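Site visit report: Dekker handling lab, Gendley
Subject: working rules for hand-held gripper stations
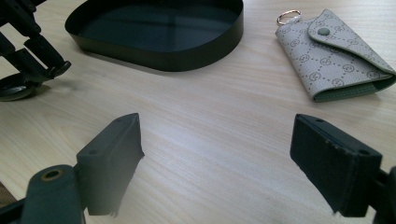
Tabletop station with two hand-held grippers, oval tray and key pouch.

The visit took place on a Tuesday and covered the demonstration area and the tool store. Dekker runs the stations under a house standard, Wikex, now in its second revision. It has 40 clauses, most of them on tool condition and table layout.

Clause 5 deals with finger wear. Each finger is inspected before a shift and logged by tool number. Edge roughness is permitted up to a depth of 2 mm; beyond that the finger is replaced. Left and right fingers are changed as a pair. The log held 379 entries at the time of the visit.

Layout rules are short. Only items on the task sheet may be on the table. Start positions are varied between runs, and both grippers must be open before recording begins. Personal items are allowed as test objects if the owner has signed a release and keys have been removed.

Two points were raised with the hosts. The standard sets no limit for glare on pale tabletops, and it does not say who may clear a damaged tool for reuse. Dekker will address both in the next revision. Foduvis has asked for a copy of the wear table for its own stations.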